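The Novel in the Bottom Drawer

I read Piret Zariņš's new novel in two sittings, which I would not recommend if you have to get up in the morning. I'd promised myself one chapter and a cup of tea. The tea was stone cold by the time the sisters reached the salt works, and I'd forgotten to feed the cat.

The book is called The Salt Clerk, and it is her first in seven years. If you loved The Lamplighter's Daughters (and if you've ever stood near me at a party, you know that I did), you'll want to know whether it was worth the wait. It was! But it's an odder, slower, sadder book than that one, and I had to let it be what it was before I started enjoying myself.

We're in a made-up port town called Betar, sometime in the 1870s, where everything depends on salt. Two sisters, Ilze and Marta, inherit their father's debts and his job, though the job can only be given to a man. So Ilze cuts her hair, puts on his coat, and goes to work in the counting house as a cousin from up the coast. I know, I know, we've all read the one where the girl puts on the coat. What I hadn't read before is the one told mostly by the sister who stays home, washes the coat, and gets angrier every month.

Marta is the reason to buy this book. She is funny and unfair and she keeps a list of grudges on the back of a calendar. There's a dinner in the middle, with a boiled ham and a visiting inspector named Harb, that made me laugh so hard on a train that the man across from me moved his bag.

I met Zariņš in October, in the kitchen of the house she shares with her husband and an enormous number of cookbooks. She's tall and quick and she talks with her hands, even when one of them is holding a knife (she was chopping onions for soup, and I got some of the soup). I asked her why it had taken so long.

"I wrote it once and it was terrible," she said. "Then I wrote it again and it was terrible in a more expensive way, because I had gone to three archives."

That first version, nearly 1,000 pages of it, was told entirely by Ilze. Her editor, Rasha Farah, read the whole thing over a holiday and sent back a single question: what is the sister doing all day? Zariņš says she didn't speak to her for a month. Then she put the manuscript in the bottom drawer of her desk and started over with Marta at the washtub.
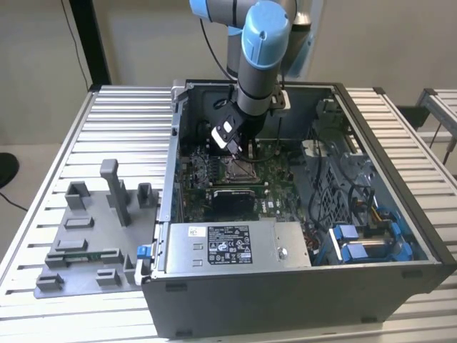 Photo: Tarek Fakhoury

"Rasha is always right and it's very annoying," she told me, scraping onions into the pot. "I've stopped arguing. I sulk now. It's quicker."

You can feel the old draft underneath the new one, mostly in a good way. Ilze's days at the counting house reach us in scraps, from what she tells Marta at night and what Marta guesses from the state of her cuffs. Zariņš knows an awful lot about how salt was weighed, taxed, stolen, and shipped, and she's had the nerve to leave most of it out. When a bit of it does slip in, it counts. I'll never look at a wet sack the same way.

Now for the grumbling. The love story doesn't quite come off. Zidora, the ship's widow who takes a shine to Ilze's cousin act, is wonderful for three chapters and then gets sent off on a boat just as things are getting interesting. I flipped back to see if I'd missed a page. I asked Zariņš about it and she laughed and said I wasn't the first. She wouldn't say whether Zidora is coming back in another book, but she did get very busy with the soup.

The last section also jumps forward twenty years, and I'm still not sure how I feel about it. Samer Hourani, who runs the historical fiction night at my local bookstore, thinks it's the best thing in the novel. We had a long argument about it by the register, with customers waiting. He says Marta's whole life is in those pages. I say I wanted more of the years in between, please, and less of the grandson.

Still, I've already pressed my copy on my neighbor, and she has pressed it on her sister. If you like Beathag Haldane's island books, you'll be happy here. They have the same weather and the same sharp-tongued women, and the same feeling that somebody's about to come up the path with bad news.

Get the hardcover if you can stretch to it. There's a map of Betar inside the front cover, with the salt pans and the counting house and the sisters' street marked in tiny lettering, and I must have turned back to it a dozen times. Zariņš drew it herself at the kitchen table, and there's a smudge near the harbor that she swears is ink.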